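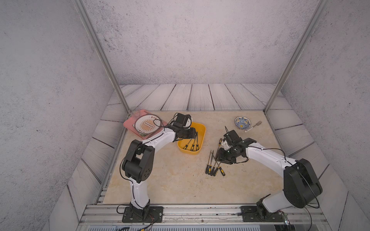

Screwdrivers, the yellow bin, and the marble table -- Sunday afternoon

Bench notebook, Clomby workshop

I meant to spend an hour on this and it took most of the afternoon, so I am writing it all down while the kettle is on, partly for myself and partly for whoever comes in next and wonders why the driver drawer is empty.

The long black-and-yellow screwdrivers have been bothering me since September. They used to live in the second drawer of the Lelter cabinet, lying on top of each other, and every time I wanted one I had to stir the whole drawer like soup. The drawer is a fine drawer! It is just too shallow for the handles and too long for the shafts, so the drivers slide to the back whenever somebody shuts it with a hip (me, usually). So the plan for today was to get them out onto the marble-patterned table, go over each one properly, and have them live in the yellow plastic bin from now on.

I like that bin very much. It came with a Wiltora parts order a good while ago and has held clamps, rags, a half bag of plaster, and for one whole winter nothing at all. The rounded corners mean grit doesn't pack in, and you can wipe it out with one pass of a cloth. The drivers lie in it at a slant with the handles together at the front and the shafts pointing to the back, and that is how I would like them kept, please. When they go in every which way you reach for a handle and get a tip.

My rule for the afternoon was that a driver stays out on the table until it has been checked and wiped, and then it goes in the bin. Very simple, and I still managed to confuse myself once and had to take two back out because I couldn't remember whether I'd done the tips. I wiped them again to be safe.

What I did to each one, for the record:

Handle first. Warm water and a drop of dish soap on a rag, then dry. The black parts hold on to old grease far more than the yellow parts do, or maybe it only shows differently. An old toothbrush along the grooves helps. I tried the orange hand cleaner on one and didn't care for it, it left the handle tacky and I had to do it over with soap.

Shaft next. A dry cloth, then a cloth with a very little light oil on it, then the dry cloth again. The shafts on these are long and thin and I wanted to know they were straight, so I rolled each one along the table with the handle hanging over the edge and watched the tip. A wobble shows up right away on a flat top. I had one that I thought was bent and then found a crumb of dried glue under it. Cleaned the table, rolled it again, fine.

Tip last. I looked for rounding and little chips, and tried each one in the scrap block with the old screws still in it. I am not going to regrind anything this time. If a tip slips in the scrap block twice in a row it gets a bit of blue tape on the handle and we can talk about it.

The pink tray is at the back left corner with the plate on it, the round white one with the orange sunburst in the middle and the small red characters along the rim. I'm fond of that plate and it has been in the workshop longer than the good vise. It makes a very good dish for small screws because you can see them against the white, though they do like to wander toward the rim. The tray under it catches whatever gets away. If you borrow the plate for a sandwich, wash it before and after, and I mean the before part especially.

A note on the table itself. The beige marble pattern is lovely to look at and terrible for finding things. I dropped a small brass washer on it and spent ages patting the surface with my hand flat. Next time I'll put down a dark towel for anything smaller than a fingernail. The drivers are no trouble at all, you could find those yellow handles by candlelight.

Things still to sort out:

- The empty drawer in the Lelter cabinet. I'd like to give it to the sandpaper, which is currently curling up on the windowsill.
- A label for the bin. I wrote one and the marker came off on my thumb, so it wants the paint pen.
- The short stubby drivers in the Mangubat tin. They are a different family altogether and I left them alone. Their turn will come.
- More rags. I used up 25 squares out of the rag box today, which seems like a great many for a few screwdrivers, but I did do the inside of the cabinet while I was there, and the drawer runners, and then the top of the cabinet where no cloth had been for a long time.

One more thing while I think of it: the light oil is nearly out. There's enough for one more session, then we need a new bottle. Put the cap on tight, it weeps when it's lying down.

Kettle's done. Will do the paint pen label when I'm back in.

Notebook | Tools | Bench | Materials | Shop hours

Recent entries
Sorting the Mangubat tin, first attempt
Sandpaper that won't lie flat
New feet for the Lelter cabinet
Page 63: glue pots and what was in them

Clomby workshop notebook. Questions or corrections: leave a note in the book by the door. Back to top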